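Wrist cam and finger checks before cloth jobs - what's your rule?
Cumon Robotics Forum > Home & Service Arms > Good practice

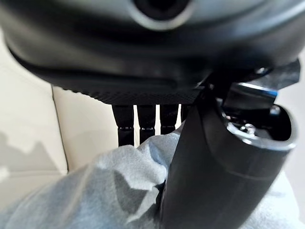
Reply order: oldest first

pegandhole
Posting from the wrist cam, sofa job, cloth under the gripper. Writing up house rules for our cloth work at Ngui and want to know what others do. Draft so far:

1. Force limit set per job, written on the sheet. No carrying over from the last one.
2. Look through the wrist cam before the first close. If cloth is bunched up at the base of the finger, stop and reset.
3. Check finger screws every 50 cycles.
4. Someone at the stop button for the first run on any new fabric.

Too much? Too little? Got to hand it in before Sunday.

millpond_k
Rule 3 is fine if you log it. We had it as "check regularly" and guess what, blank column all November. Put a box for initials.

Also what's your limit on soft stuff? You say set per job but set by who.

drustero_dan
50 is silly. You'll spend all day with a driver in your hand. We do start of shift and after any knock, that's it. 3000 cycles on one set of fingers with no screw moving.

pegandhole
@millpond_k whoever signs the sheet sets it. Should say so, ta.

@drustero_dan on what though? Boxes?

drustero_dan
Totes and cartons yeah. Still a screw.

Yusri Nasution
Not the same load at all. With cloth the finger gets dragged sideways when a fold catches and nobody sees it in the force reading, it's too gradual. I had one back out at 147 cycles on towels. Small silver one like the one in the open end of your finger there. Found it in the towel.

I would keep the 50 for new fingers, then stretch it once you have your own numbers.

drustero_dan
147 with threadlock or without

Yusri Nasution
Without. Fair point. With it we've not lost one yet but I still check.

gerkix_user_4
Rule 2 is the one I'd rewrite. "Bunched up" means nothing to a new starter. Yours is wrapped round the base of the finger in that shot, is that a stop or not? By your own rule it is. Half my lot would carry on.

We went with: if you can't see the whole tip and what it's about to close on, back off 211 mm and look again. Number doesn't matter much, its just our safe height. Point is everyone backs off the same amount.

pegandhole
Yes that's a stop. And fair, the wording's loose. Nicking the back off bit, our safe height will be different tho.

millpond_k
Careful with "see the whole tip" on a wrist cam. On plenty of mounts you never get the whole tip, the finger's own body hides what's behind it. Your pic, the right hand prong is mostly behind the gripper. So the rule fails every single time and then people ignore it. Second cam or walk over and use your eyes.

gerkix_user_4
Ours has a side cam so hadn't thought of that. OK "see from at least one view".

Lachlan Goodwin
Rule you're missing: hard thing near soft thing. Anything with prongs or teeth over loose fabric, move the fabric or move the hard thing first, by hand, arm paused. Snags pull the whole lot along and then you're into the furniture. Leather marks very easily and the customer will find it before you do.

drustero_dan
By hand every time kind of defeats having a robot

Lachlan Goodwin
For the first runs. Let it off the lead once the job's signed off. And if you're not happy with hands in there, then power to the arm off, not paused. Should have said that first time.

millpond_k
Off. Always off. Paused is not safe and I'd not let that go in a written rule.

Lachlan Goodwin
Agreed, happy to be corrected on that one.

drustero_dan
Depends on the arm, a rated stop is fine if its been tested

millpond_k
If. Most people reading a house rule have no idea if theirs is rated.

pegandhole
Right, version two:

1. Force limit per job, set and initialed by whoever signs the sheet.
2. Tip and target visible from at least one view before closing. If not, back off to safe height and look again. Cloth round the finger base = stop.
3. Screws every 50 cycles on new fingers, threadlock on, log it. Review after a month.
4. Prongs, teeth, hooks cleared from loose fabric before the first run. Arm power OFF for hands in.
5. Someone at the stop button, first run, any new fabric.

Dan I know you hate 3.

drustero_dan
I can live with new fingers only. Add something for after a knock though, you've left that out

pegandhole
Adding it to 3 now.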